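The Week the Right Arm Wouldn't Let Go
Riradwood Workshop Gallery
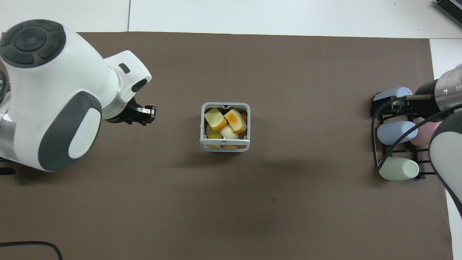 We had planned to spend the week teaching two arms to set out lunch. We spent it on one gripper that closed beautifully and then declined to open. Lina Karaki's log for the first morning reads, in full, "Right side holding cup. Right side still holding cup. Coffee." What follows is the longer version, for those who asked at the June open day and got a shrug from Csaba.

Two arms, one brown mat
The left arm gets the basket of play food and the right arm gets the rack of pastel cups. They share the tabletop and, on paper, a schedule. When the right one faults, the left one is supposed to stop too. For most of the first morning it didn't, and went on making small courteous moves toward the basket while its colleague had a crisis.

The top blue cup
Every bad run began with the light blue cup at the top of the rack. The gripper would close on it, the software would report success, and the release command would go off into the void. We logged 120 tries before lunch on the second day. Ruba Darwish wanted to name the cup. She was outvoted.

The cable, our chief suspect
A black cable loops down from the right gripper and across the front of the rack, past the middle cup toward the green one. We blamed it early and loudly. Tahsin Marikar tied it up out of the way, ran the whole sequence again, and got the same fault with a tidier cable. He has since put it back. He says it was happier.

The culprit
A force limit. The Skurlow controller had been updated over the break, and the update put the closing force back to its default of 300, in units the manual never gets around to naming. At that setting the fingers squeezed past the point where the driver thought they could be, so it decided they were jammed and locked them "for safety." The message for this is a 2. Just a 2. Nour Farah found it on page four of a log she had been told not to bother with.

The play food, blameless
The basket never caused a moment's trouble. The wedge that might be cheese and might be buttered bread is still a matter of debate, and the object detector at Harb has changed its mind more often than we have.

The part that wasn't funny
On the second afternoon Csaba Balogh reached in to free a cup by hand with the arms paused. Paused is a software state, and the software was the thing misbehaving. The wrist turned a little way and pinched his glove. He was fine, the glove less so. We now cut power at the wall before any hand goes over the mat, and the pause button has a strip of tape across it reading NOT A LOCK.

Back to work
With the limit turned down and a check added at startup, the right arm has done 2,000 grabs and releases and dropped four cups, all of them pink. We are looking into the pink. The left arm now stops when the right one does, with what Lina insists is reluctance.

Page last updated 20th December. The Burberg spare gripper is still on order, so please stop asking Tahsin.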